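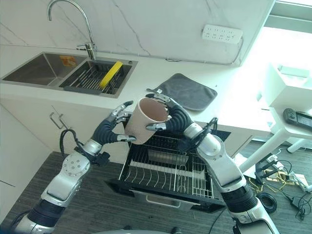 Faut-il essuyer une tasse avant de la ranger, ou la laisser sécher à l'égouttoir ? Tout dépend du temps dont on dispose et de la place qu'on a : l'air libre suffit dans la plupart des cuisines, à condition que la tasse soit posée de façon à se vider et que rien ne la touche.

Chapitre 4
L'égouttage et le rangement de la vaisselle

Les manuels d'économie domestique consacrent volontiers vingt pages au lavage et trois lignes au séchage. Le lecteur en retire l'impression que la vaisselle, une fois rincée, se débrouille seule. Nous avons longtemps enseigné la chose de cette manière, et les élèves rendaient des copies impeccables sur la dureté de l'eau tout en empilant des bols mouillés au fond d'un placard fermé.

Ce chapitre porte sur ce qui se passe entre l'évier et l'étagère. Il suppose connu le chapitre 3 (lavage et rinçage), en particulier le paragraphe sur les dépôts de thé et de café, dont il sera de nouveau question ici à propos des tasses à intérieur brun.

4.1 Une question mal posée

On demande en général quel est le meilleur égouttoir. Les fabricants ont tous une réponse, et c'est toujours le leur. La notice du modèle Pureo promet une vaisselle « prête à ranger » sans préciser au bout de combien de temps, ni pour quelle vaisselle, ni dans quelle pièce. Celle de Grusura parle de « circulation naturelle de l'air », expression qui décrit à peu près n'importe quel objet posé dans une cuisine. Nous conseillons de lire ces textes avec les élèves, crayon en main, et de souligner ce qui pourrait être vérifié. Il reste d'ordinaire peu de choses.

Il vaut mieux partir de l'objet à sécher. Une assiette tient debout entre deux tiges et perd son eau par les deux faces. Une tasse cylindrique est un cas plus ingrat : retournée bien à plat sur un plateau, elle enferme l'humidité qu'elle est censée perdre ; posée à l'endroit, elle garde au fond ce qu'on n'a pas secoué. La bonne position se trouve entre les deux, l'ouverture vers le bas et légèrement de biais, appuyée contre les tiges pour que l'air passe sous le bord.

4.2 Le panier dans le tiroir

Dans beaucoup de cuisines récentes, l'égouttoir a quitté le plan de travail. On tire un tiroir du meuble bas, à proximité de l'évier, et l'on y trouve un panier en fil métallique à tiges verticales régulièrement espacées, prévu pour les assiettes comme pour les tasses. Un bac peut compléter l'ensemble. Le plan de travail est dégagé, ce qui plaît à tout le monde.

Les avantages annoncés méritent un examen. Le premier est le gain de place, et il est réel, encore que la place gagnée en haut soit prise en bas : le volume du tiroir aurait pu loger des casseroles. Le deuxième est la protection contre la poussière. Il n'existe que tiroir fermé, c'est-à-dire au moment où la vaisselle sèche le moins bien. Le troisième, le confort, dépend beaucoup de la taille de l'utilisateur. Un tiroir situé près du sol oblige à se pencher à chaque tasse, et il faut l'avoir fait deux semaines de suite pour en juger.

Bartosz Dudek, qui a équipé plusieurs cuisines d'enseignement avec des meubles Kikuchi, défend pourtant ce système. Son argument est que les élèves rangent mieux ce qu'ils n'ont pas à traverser la pièce pour ranger. Nous le rapportons volontiers, en notant qu'il vaudrait tout autant pour un égouttoir ordinaire placé à côté de la cuve.

Reste la question du sol. Un carrelage supporte les gouttes ; une moquette, beaucoup moins. Lorsque le meuble s'ouvre au-dessus d'un revêtement textile, on secoue la tasse au-dessus de la cuve avant de la porter au panier, et on la tient droite pendant le trajet.

4.3 La tenue de la tasse

Le geste paraît trop simple pour être enseigné. Il l'est pourtant dans ce manuel depuis la première édition, malgré les protestations de quelques collègues. Une tasse mouillée et encore savonneuse glisse. On la prend par le corps, à deux mains si elle n'a pas d'anse, un pouce vers le bas pour la soutenir. Les doigts peuvent passer par-dessus le bord tant que la tasse doit encore être rincée ; après le rinçage, on évite le bord et l'intérieur.

Avant de poser la tasse, on l'incline vers soi et on regarde le fond. Un intérieur brun peut être un émail, un dépôt ou les deux – l'œil ne suffit pas à trancher. On passe un doigt propre : l'émail est lisse, le dépôt accroche un peu. En cas de doute, retour à l'évier.

4.4 Combien de temps ?

Les chiffres qui circulent sont à prendre avec réserve. La brochure de la société Plirnent donne 40 minutes pour une charge complète, sans indiquer la température de la pièce. Sota Ueda, qui a repris l'essai avec ses classes en janvier, a trouvé des durées si différentes d'un jour à l'autre qu'il a renoncé à publier une moyenne. Son carnet est reproduit en annexe, ratures comprises.

On retiendra donc une vérification plutôt qu'une durée. La tasse est sèche quand un papier absorbant passé au fond, puis sous le pied, en ressort sans trace. Le pied est presque toujours oublié.

Travail préparatoire

Relevez chez vous l'emplacement de l'égouttoir, sa distance à l'évier et la nature du sol. Placez ensuite deux tasses identiques, rincées à la même eau, l'une retournée à plat, l'autre de biais contre une tige, et passez le papier à intervalles réguliers. Notez les résultats même s'ils contredisent le paragraphe 4.1. Apportez la notice de votre égouttoir si vous l'avez conservée ; elle servira au paragraphe 4.5.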